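Clearing the oak table

2024-05-09

I have been sorting out the small things that build up in our house. We moved to Hikilton in January and three boxes were still taped up until this week. I gave myself 30 minutes for each and went over on all of them – mostly because I kept stopping to look at things.

The rule was simple. Anything small goes in a bowl, anything that could leak or mark goes in a clear bag, and the rest goes back in the box until there is a shelf for it.
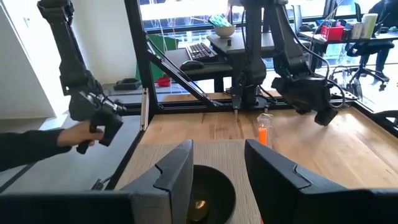 The black bowl, with one small gold-coloured thing in it, and the orange one in its bag.

I like a dark bowl for this job. Shiny bits show up well against it and they don't roll off the table. I used to use a saucer and lost two earring backs that way.

Clear bags are worth having too. I had been using paper envelopes and writing on them, but my writing is poor and I ended up opening all nine to find a fuse.

Next is the hall cupboard, which still needs a shelf putting up.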